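A Day at the Daker Home and Building Fair

The Daker fair runs for three days at the end of every January, and I went on the Friday, January 26, 2024. Parking was free before noon. The hall has 145 stands this year, and I got to most of the ones I wanted before my feet gave out. I went mainly for the talks on old houses. We have a leaking basement and a decision to make about the heating before March.

Doors opened at ten. The line moved quickly, and coats could be left on a rack by the entrance at your own risk. The floor plan they hand out is printed too small to read, so I walked the aisles in order.

The first row was windows. Segers had the largest stand, with a cutaway of a triple-pane unit and a handle you could try. Their salesman wanted to book a home visit before he would talk prices. Two stands down, a smaller dealer quoted me 2,000 dollars for a bay window without being asked twice, installation not included. I took his card.
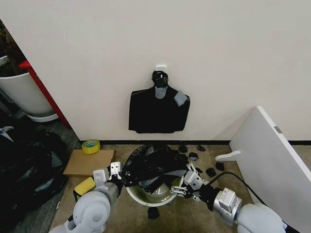

After windows came insulation. I learned that the blown-in kind settles over time and that you should ask the installer what depth he is promising after it has settled — the depth on the day tells you very little. There was a sample box with a ruler in it. The man there also said to seal the attic hatch first, and he didn't sell anything for attic hatches, so I believed him.

The talk on damp basements was at 11:30 in the side room. It was full, and people stood along the back. The speaker started outside the house, with gutters and the slope of the ground, and took half an hour to get indoors. Most wet basements, in her view, should be looked at from the yard first. She recommended running a hose at one downspout at a time and checking the walls between each. I plan to do this as soon as the ground thaws.

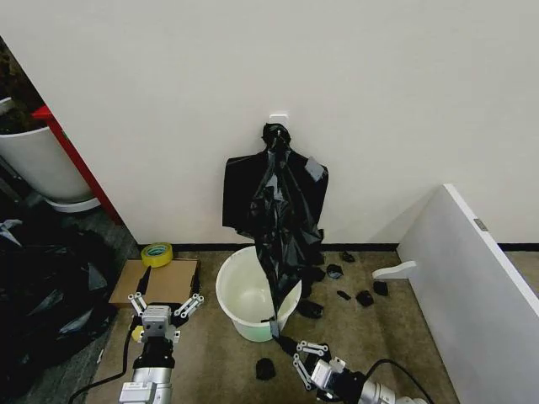
Dulta sells dehumidifiers and small storage goods, and the stand was busy after the talk. The mid-size model drains through a hose, which would save carrying water up the stairs. I asked about noise and was told to put my ear to it, but the hall was too loud to judge. What I will copy at home is cheaper than any of that. A small white adhesive hook on a plain wall is enough to hang a garbage bag from by its knotted top, with a bucket on the floor under it. Our utility room has no space for another bin, and the floor there has to stay clear for the meter reader.

Lunch was soup and a roll. The soup was good and the roll was yesterday's. There are not enough tables, and by one o'clock people were eating on the stairs.

In the afternoon I went to the heating section. Gasum had a heat pump running outside the back door with a rope around it, and you could stand next to it and talk in a normal voice. The wait for an installation is 13 weeks at the moment. They will not give a figure without seeing the radiators, and ours are original to the house, so that is one more appointment to make. 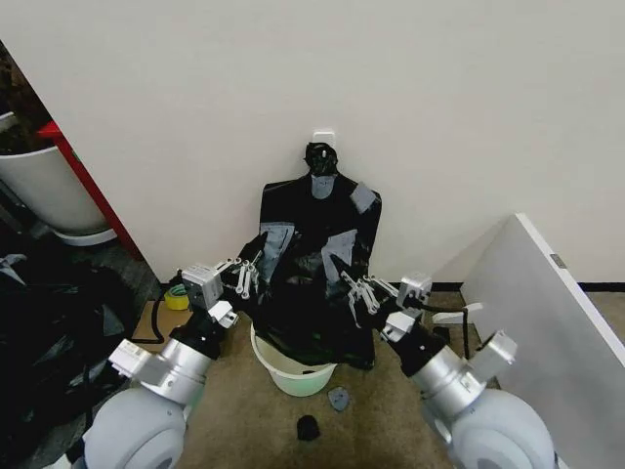

The last talk was on clearing out before a renovation, and I stayed for it because I needed to sit down. The advice was to do one room per weekend and to take things out of the house the same day. She also wanted a bag in every room where work is going on. A black garbage bag standing upright over a plastic bucket would do for paper and packaging, and it can sit on the carpet. Plaster and tile need proper rubble sacks, and the town dump charges for those by weight.

I left at four. The shuttle to the station goes every half hour and was late. Admission was 5 dollars, and the ticket is good for a second day if you get your hand stamped on the way out. I forgot to.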